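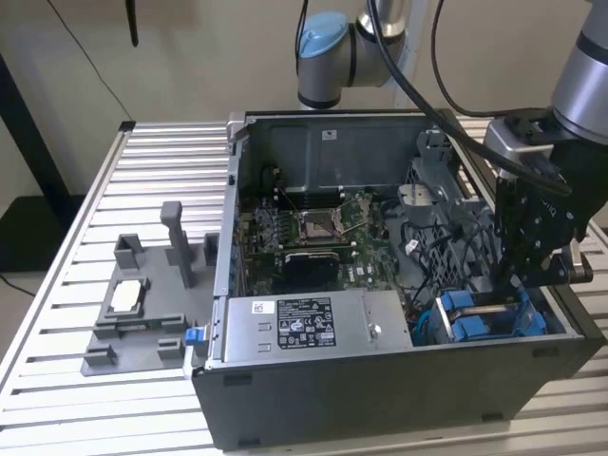 League table wrong after rearranged match: bonus point and points difference missing

Status: Reopened
Product: Skelura Results, league edition
Raised by: Lanying Fang, fixtures, Kolside Women's RFC
Month: August

Original report

Our table entry is wrong and has been since the away match at Ogbonna was played. The table has us on 60 league points with a points difference of 108. The difference should be 141. We should also have one more league point than shown, because we scored five tries that afternoon and the bonus is given for four.

The final score was 38-5. The referee's card says so, both clubs agree and the match page on your own site says so too. All five tries are listed on it with the scorers and the minutes. The only place that seems unaware of them is the table.

I have tried the steps in your help article: log out, log in, clear the browser history, press Recalculate. I did not expect these to do anything and they didn't.

The end-of-season seedings are taken straight from the table, and one point decides whether our first cup tie next season is at home. So please don't mark this as cosmetic.

Reply from Skelura support

Thank you for getting in touch. Tables can take a little while to catch up after a result is entered. We have refreshed the cache for your league and would expect the figures to be correct shortly. Please let us know if there is anything else.

Ticket set to Solved.

Reply from Lanying Fang

Reopening. The result was entered in April. If the cache takes four months then I'd like to see that in the help article.

I looked again after your refresh, on a phone and on the clubhouse computer, and then asked the Ogbonna secretary to look on hers. Same numbers on all of them.

Reply from Skelura support

Thanks for checking. Could you confirm that the tries were entered as tries and not as penalty tries or "other score"? Only tries of the correct type count towards the bonus. Could you also confirm that the league rules are set to award a try bonus?

Reply from Lanying Fang

Yes to both. Screenshots of the score entry and the rules page are attached. The try bonus works for every other match we have played, so I don't see how the rules page could be at fault.

It also wouldn't explain the points difference. The gap between 108 and 141 is thirty-three, and 38-5 is a win by thirty-three. The whole score is missing from the table, with the bonus along with it. We do seem to have been given the four points for the win, and that is the part I would look at if it were my job to look.

Things I have tried since, so that I am not asked to try them again:

1. Deleted one try and put it back. The match page changed both times. The table did not.
2. Changed the final score to 39-5, saved, looked at the table, changed it back. No difference.
3. Exported the season to a spreadsheet and added up our matches by hand. I get 141.
4. Pressed Recalculate after each of the above. A green tick appears. I no longer put much faith in the green tick.

Reply from Skelura support

Thank you, that is helpful. We have passed this to the technical team. In the meantime, some customers have found that upgrading to version 3 of the results module clears up issues with older tables. Would you like us to arrange a trial?

Reply from Lanying Fang

Does version 3 contain a fix for this fault? If someone can point me to the line in the release notes I will think about it. If the answer is that it might help, then no thank you. We were moved off the Kindonetti system two seasons ago on the strength of "it might help" and I still have the folder of corrections.

One more thing for the technical team. The Ogbonna match was a rearranged one. The first date was lost to a waterlogged pitch and their secretary put in the new date herself. When I open the fixture list as a club admin I see one match. When I use the calendar feed, I see two, and the earlier one has no score against it. Is the table reading the wrong one?

Technical note, Skelura

We can reproduce this. When the fixture was rearranged, the system created a new match and should have retired the old one. The old one was hidden from the fixture list but stayed active in the league. It was later marked as an away win by walkover when the reporting deadline passed.

A walkover gives four league points with no score and no bonus. The table allows one result per pairing per venue and takes the earliest, so the walkover was counted and the played match ignored. Recalculate reads the same records and gives the same answer.

We have voided the old match on your league and rebuilt the table. Please confirm.

Reply from Lanying Fang

Confirmed for us. Points difference is 141 and the bonus is there. Ogbonna's side has moved by the same thirty-three the other way, and their secretary has been told before she finds it for herself.

I am not closing the ticket yet. Ours can't be the only rearranged match of the winter, when half the pitches in the county were under water from Christmas onwards. Have you checked the others in this league, or are you waiting for each club to write in? And does the same thing happen to the next match that gets moved?

Technical note, Skelura

We searched the rest of the league and found two more hidden fixtures. Neither had been given a walkover, so the tables were not affected. Both have been voided. The underlying fault is logged and a fix is planned. Until it is released, please delete the original fixture by hand before adding the new date, and avoid the Rearrange button.

Reply from Lanying Fang

Thank you, that is the first useful instruction I have had on this ticket. I have passed it to the other clubs. I have also kept my spreadsheet, and will go on keeping it until I see the fix in the release notes.

Please leave this open until then.

Status: Open, awaiting release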